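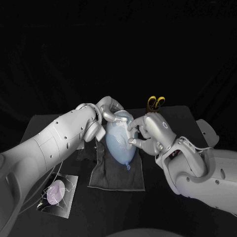 Trirnitus opened its doors for one afternoon in April, and most of the people who came had the look of people who had been promised something. The firm builds two-armed machines for what it calls "close handling", meaning work a person would do sitting at a table. There was coffee, there were lanyards, and there was a short film in the foyer with a lot of piano in it. I skipped the film and went to find Dagim Gudeta, who runs the demonstrations and had agreed to talk while the visitors filed past.

He is tall, speaks quietly, and had a cold. We stood to one side of the demonstration area, where the machine has a table with a black cloth hung behind it. I asked him first why a company that wants to sell to packing rooms and workshops would show itself off with a balloon.

"Because everybody in the room knows what a balloon does," he said. "If I give it a gearbox part, you have no feeling for whether it is being careful. You would have to take my word. With a balloon you already know how hard is too hard."

I said you could also call it a party trick. He didn't mind that. "You could. It is a bit of a party trick. But try doing it with a gripper from ten years ago."

The task is called the wrap. The machine has to take hold of a small balloon with both hands, keep it still on a towel, and then pass a length of white string over it so that the string stays put. Gudeta calls the software that plans all this Colleo, and says it with the slight weariness of someone who wanted a different name. The hands are made by another firm, Beyene, and were fitted last year.

I asked about the towel. Surely a balloon on a towel is easier than a balloon on a bare table?

"Yes," he said. "Much easier. On the bare table it slides."

So why not show it on the bare table?

"Because it slides."

I liked him for that. I had spent the first part of the afternoon being told by a young man with a tablet that the system was "surface independent", and I read this phrase back to Gudeta from my notebook. He closed his eyes for a second. "It is independent of some surfaces," he said. "I will speak to him."

The numbers are where these days usually come unstuck, so I asked for them. According to Gudeta the team had run the wrap 23 times in the week before the open day, all on the towel and all with the same size of balloon. In eight of those runs the string ended up where it was meant to be with no help from anybody. In five more it got there after a person stepped in and moved something. The rest he counts as failures, and he includes in that the runs where the balloon was fine and the string simply fell off.

Eight clean runs out of 23 is not a figure I found on any of the boards in the foyer. I asked whether it should have been.

"I would have put it up," he said. "I was outvoted. The feeling was that people would read it wrong." And how would they read it wrong? He thought about it. "They would think it means the machine is bad. What it means is that string is hard. The holding part works nearly every time. It's the second thing you ask of it that goes wrong, when the hands are already busy."

That seemed a fair point, though it is also the point on which the whole business case rests. Hardly any job at a table is only holding. You hold the thing so that you can do something else to it. If the machine is sound until the something else begins, then a buyer has paid a great deal for a clamp.

I put this to him in more or less those words. He laughed, coughed, and said it was an expensive clamp, yes, but one that learns. I asked how much it had learned since last April. He said the hands were new, so it wasn't a fair comparison. I asked when it would be a fair comparison. "Next April," he said, and had the grace to look embarrassed.

At this point we were joined by Gemechu Mamo, who works for Fidix, a firm that packs and sends out craft kits and had been asked along as a possible customer. Mamo had watched the demonstration from the front and then gone round to watch again from the side, which I took to be a good sign in a buyer. He had a list of questions written on the back of his visitor's pass.

His first was about speed. One of his own packers can tie off and bag a kit in the time it took the machine to decide where to put its thumb — his words, and he said them cheerfully. Gudeta didn't argue. The speed is held down on purpose when visitors are in, he said, and on an ordinary day it runs quicker, though still slower than a person. Mamo asked how much slower. Gudeta said it depended on the job. Mamo wrote something down and turned the pass over.

His second question was about who looks after it. During the open day the machine had two people with it the whole time, one at a keyboard and one standing by the table. "I've got two people on that bench already," Mamo said. "They don't need two more people to watch them." Gudeta said the aim was for one person to look after several machines. I asked if there was anywhere that was happening now. There wasn't. There is a trial planned, and he wouldn't say with whom.

I asked Mamo if anything had impressed him. He took longer over this than I expected.

"The way it holds," he said. "I came in thinking it would be all grab. It isn't. One hand sort of comes over the top and the other comes in at the side, and they don't fight each other. I've trained people who took a week to stop fighting their own hands." He said he would not have believed it from a video, and he still wouldn't, and that was his reason for coming in person. "With a video you don't know how many goes they had."

Would he buy one? "No," he said. Would he come back? "I'd come back if they let me bring my own box of stuff. Sticky labels, elastic, tissue paper. Put that on the table and let it have a go, no practice. Then we'd know." Gudeta said visitors' own materials were something they were looking at. I have been to enough of these days to know what that usually means, and I said so. He said I could write down that he personally was in favour, and I have.

We talked a little longer about what happens when things go wrong. The arms are built to stop if they meet something they don't expect, and Gudeta said the harder matter was teaching them what to expect from soft things. A balloon pushes back. String doesn't push back at all, and so the fingers have very little to go on. He got quite animated about this and forgot, for a few minutes, to be careful. "People think the hard part is being gentle," he said. "Gentle we can more or less do. The hard part is knowing that you have dropped something that weighs nothing."

It was the most useful remark I heard all afternoon, and it ought to replace the piano film. It would also tell a visitor like Mamo exactly which of his jobs to keep away from the machine, and I suspect that is why it won't.

I asked Gudeta finally what he would call a success, if he had to name it now and be held to it. He said he wanted the wrap done on the bare table, with balloons the machine had not met before, at full working speed, with one person in the room. He didn't offer a date. When I pressed him he said he had given dates before and would like to stop.

Mamo was over by the door, asking the young man with the tablet whether tissue paper counted as a surface.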